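How to play the curve game with a handful of shape blocks

Posted 9 Apr 2024 by Refilwe Swanepoel

If you have a tub of little coloured blocks at home that comes out for five minutes and then gets tipped under the sofa, do give this a try before you pass them on. We have been playing it in our house since October, mostly on wet afternoons while the tea is cooking, and my youngest (who is called Otis and has never willingly sat still for anything) now asks for it by name.

You will need a small set of blocks in mixed shapes and plain, strong colours, and a flat board to play on. A big wooden chopping board or an old shelf is lovely, as the blocks show up nicely against pale wood and you can lift the whole game out of the way when somebody wants the table back. If your board slides about, put a damp tea towel underneath.

1. Start with everybody's hands in the middle and let them have a good feel of the blocks first. Name the shapes together as you go. Pentagon is a marvellous word to say and even very small children enjoy it.

2. One person is the builder. The builder sets the blocks out in a gentle curve, like a rainbow lying down. They may touch or have gaps between them, and they may face whichever way the builder likes.

3. Everyone else has a proper look. We count slowly to 16, but go up to 100 if you are playing with grandparents or would like a sip of your tea.

4. Now they all close their eyes, and the builder swaps two blocks over. No peeping!

5. Eyes open. The first to spot the swap says which two have moved, using both the colour and the shape, so "the red star" and never just "that one". If they are right, they put the blocks back where they belong and become the next builder.

For the under-fours I would leave out the swapping altogether. Make the curve yourself, take one block away behind your back and ask which is missing. Colours come first at that age, and the shapes follow along in their own time.

Older children will want it harder. Try turning a block round without moving it – a cube set at an angle is easy to miss – or use several blocks of the same colour, so that they have to think about the shape. My neighbour Thierry Rolland plays it in French with his two, and we have borrowed that for car journeys, drawing the shapes on a pad.

A word about standing blocks up. Hearts are fiddly on their points, and a triangle block is happiest on its flat base with the tip in the air. Let the children work this out for themselves if you can bear to, even if half the row goes over.
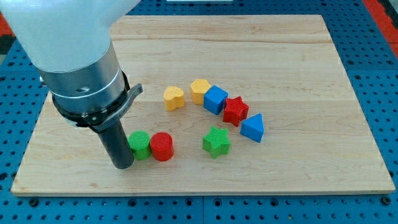

Reading time: 3 minutes

A curve to copy for your first go: yellow heart on the left, then the yellow pentagon, the blue cube turned a little and snug against it, the red star leaning up to the cube, and the blue triangle block at the right-hand end. Put any other blocks you have wherever you fancy, and let the youngest be builder next.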